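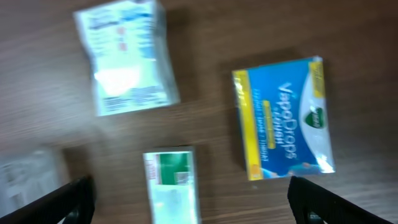 kamirura-grip-compare

손목 카메라를 단 팔로 약국 포장 제품을 집게 하면서 그리퍼 두 종류와 컨트롤러 두 종류를 비교한 기록입니다. 데이터와 재생 스크립트, 집계 노트북이 들어 있습니다. 결론부터 보려는 분은 "결과를 어디까지 믿을 것인가" 항목을 먼저 읽어 주세요. 숫자만 가져다 쓰는 것은 권하지 않습니다.

최종 수정: 2018-11-24
관리: Chanida Phuthong

왜 만들었나

Hakala 핑거의 판매 자료에는 "얇은 상자부터 부드러운 파우치까지 추가 조정 없이"라는 문구가 있습니다. Oritz 핑거 쪽도 표현만 다르고 내용은 비슷합니다. 우리 쪽에서 기존에 쓰던 설정으로는 두 제품 모두 그 문구대로 움직이지 않았고, 그게 핑거 탓인지 컨트롤러 탓인지 카메라 탓인지 팀 안에서 말이 갈렸습니다. 회의를 더 하는 대신 같은 테이블에서 같은 물건으로 돌려 보기로 했습니다.

구성

팔: Kamirura 6축. 두 핑거 모두 같은 플랜지에 장착
핑거 A: Hakala 평행형, 검정, 기본 패드
핑거 B: Oritz 평행형, 제조사 권장 패드
컨트롤러 1: 팔에 딸려 온 순정 위치 제어
컨트롤러 2: Flinadberg 힘 제한 제어, 평가판 라이선스
카메라: 손목 장착 소형 카메라 한 대. 깊이 정보 없음
작업면: 나뭇결이 있는 갈색 나무 테이블

물건은 일부러 평범한 것으로 골랐습니다. 목캔디 상자(Vicks VapoDrops), 작은 종이갑, 겉면이 구겨지는 부드러운 포장 등입니다. 테스트용 정육면체 블록은 뺐습니다. 블록을 잘 집는다는 영상은 제조사 홈페이지에 이미 충분히 있습니다.

데이터

전체 시도는 400회이고, 핑거별로 200회씩입니다. 컨트롤러 배분은 같지 않습니다. Flinadberg 평가판이 중간에 만료되어 갱신을 기다리는 동안 순정 제어로 먼저 진행했기 때문입니다. 배분 내역은 splits.csv에 있습니다.

시도마다 다음 파일이 있습니다.

wrist/ 손목 카메라 프레임. 원본과 짧은 변을 224픽셀로 줄인 것
state.csv 관절 각도, 핑거 간격, 컨트롤러가 보고한 힘
label.txt 성공, 미끄러짐, 빈 손, 눌림 중 하나
note.txt 작업자 메모. 비어 있는 경우가 많음

성공 기준은 물건을 들어 올려 옆 상자 위까지 옮기고, 그동안 떨어뜨리지 않는 것입니다. 포장이 눈에 띄게 찌그러지면 옮겼더라도 "눌림"으로 적었습니다. 제조사 벤치마크는 대개 들어 올린 순간을 성공으로 치므로 그쪽 수치와 나란히 놓으면 안 됩니다.

프레임 품질

흔들린 프레임이 많고, 걸러 내지 않았습니다. 접근 속도를 순정 기본값으로 두면 나뭇결이 줄무늬로 늘어지고 작은 글자는 읽을 수 없게 됩니다. 큰 상표 글자는 그래도 남는 편입니다. 비닐이나 코팅면에서 생기는 반사도 그대로 두었습니다. 선명한 프레임만 모은 목록을 달라는 요청이 있었지만, 그 목록으로 학습한 검출기가 실제 팔 위에서 어떻게 되는지는 지난 1월에 이미 겪었습니다. 필요하면 blur_score 열로 직접 자르시고, 잘랐다는 사실을 결과에 적어 주세요.

물건이 화면 밖으로 걸쳐 있는 프레임도 있습니다. 바운딩 박스는 보이는 부분까지만 그렸습니다. 가려진 부분을 추정해서 채운 박스는 없습니다.

결과를 어디까지 믿을 것인가

핑거 차이는 생각보다 작았습니다. 상자류에서는 A와 B를 구분할 근거가 없다고 봅니다. 부드러운 포장에서는 B가 나아 보이지만, B를 돌린 시점에 작업자가 이미 접근 각도를 익힌 상태였습니다. 순서를 섞지 않은 것은 우리 실수입니다. 이 차이를 "Oritz가 파우치에 강하다"로 인용하지 말아 주세요.

컨트롤러 차이는 조금 더 그럴듯합니다. 힘 제한을 켜면 "눌림"이 줄고 "미끄러짐"이 늘어납니다. 당연한 교환이고, Flinadberg 자료에는 앞쪽 절반만 나옵니다. 한계값을 물건마다 바꾸면 둘 다 줄일 수 있다고 하는데, 그러면 "추가 조정 없이"라는 말은 빼야 합니다.

보고된 힘 값은 참고용입니다. 외부 로드셀로 8회 대조해 봤고, 작은 힘에서는 두 값이 잘 맞지 않았습니다. 보정식을 만들 만큼의 표본은 아니어서 만들지 않았습니다.

카메라에 대해서는 결론이 없습니다. 한 종류만 썼습니다. 손목 카메라 하나면 충분하다는 주장도, 부족하다는 주장도 이 데이터로는 못 합니다.

재현

python replay.py --trial ID --controller stock
python summarize.py --by finger

replay.py는 실제 팔에 명령을 보냅니다. --dry를 붙이지 않으면 바로 움직이니 비상 정지 버튼을 손 닿는 곳에 두고 실행하세요. 다른 팔에서 돌려 본 적은 없습니다.

알려진 문제

- 일부 state.csv의 시각이 프레임보다 늦게 찍힙니다. 원인을 못 찾았고 보정하지 않았습니다.
- "미끄러짐"과 "빈 손"의 경계가 작업자마다 다릅니다. 이중 라벨링은 하지 않았습니다.
- 핑거 A의 패드를 도중에 한 번 교체했습니다. 교체 시점은 note.txt에만 있습니다.
- Flinadberg 설정 파일은 라이선스 때문에 빠져 있습니다. 사용한 한계값은 params.md에 적어 두었습니다.

라벨 오류는 시도 ID와 프레임 번호를 함께 적어 이슈로 올려 주세요. 제조사에서 수정 요청을 하실 때도 같은 방식으로 부탁드립니다. 전화로는 받지 않습니다.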